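Workshop notebook, dye room
July, morning

Indigo vat no. 2, second attempt

It reduced overnight!! I came in just before seven, lifted the lid and there was the coppery film on top and the liquid underneath a proper yellow-green, like olive oil held up to a window. Last week's vat stayed a sulky blue for days and I had more or less given up on the fructose method. So this is going in the book while I'm still pleased about it.

What I changed: I pasted the indigo (the Prostmont powder, 100 g) with warm water and a few marbles in a jar and shook it until my arms gave out. Last time I stirred it with a spoon and I'm now sure there were dry lumps sitting at the bottom the whole time. Lime went in slowly, fructose last, everything stirred in one direction with the long stick and then left alone. I did not peek every ten minutes. Colette Gaillard told me years ago that most vats are killed by curiosity and I should have listened sooner.

Temperature held near 40 C with the old blanket and the lid taped down. Smell is mild, a bit earthy, much nicer than the hydrosulfite vats we used to run.
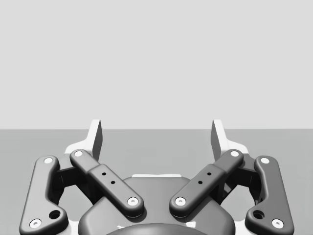 First dips

Started with scraps of the Royer cotton, scoured yesterday and soaked in plain water for an hour. One minute under, squeeze below the surface, lift out gently, hang. The turn from green to blue still makes me grin every single time, and it was quick this morning, with the edges going first and the folds catching up later.

After three dips the cotton is a soft mid blue, very even. After six it is the shade I wanted for the Ino curtains and couldn't get near in spring. I tried the linen as well and it takes color more slowly but ends up with more depth to it, almost a slate cast. The wool scrap I did as one fast dip only (lime is hard on wool, don't let anyone talk you into more) and rinsed it with a splash of vinegar. Lovely, a bit brighter than the plant fibers.

One problem. Two of the cotton pieces have pale crescents where the clips held them. I should be moving the clips between dips, or sewing a loop of thread through the corner and hanging them by that. Thread loops tomorrow.
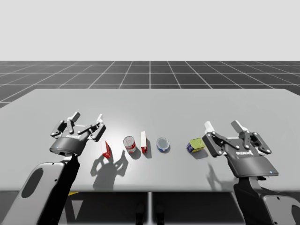
By the tenth dip the vat was getting tired and the green had gone a little cloudy, so I stopped, gave it a spoonful of fructose, stirred and put the lid back. Checked at four: clear again, film back on top. It recovers so much faster than I expected.

Rub test on the six-dip cotton, dry, with a white hanky: a trace of blue. With a damp hanky, more than a trace. These were only rinsed once, so I'll repeat it after a proper wash and a few days of airing before I worry. The Wenach recipe says to leave cloth a week before the final wash and I have always been too impatient to try it. This time half the scraps get the full week and half get washed tomorrow, labels pinned on, and then we'll know.

To do
Thread loops for hanging
More lime, we're down to the last scoop
Dry the swatches out of the sun
Try the stitched resist on linen once the vat has rested
Whoever borrowed the long thermometer, please bring it back to the dye room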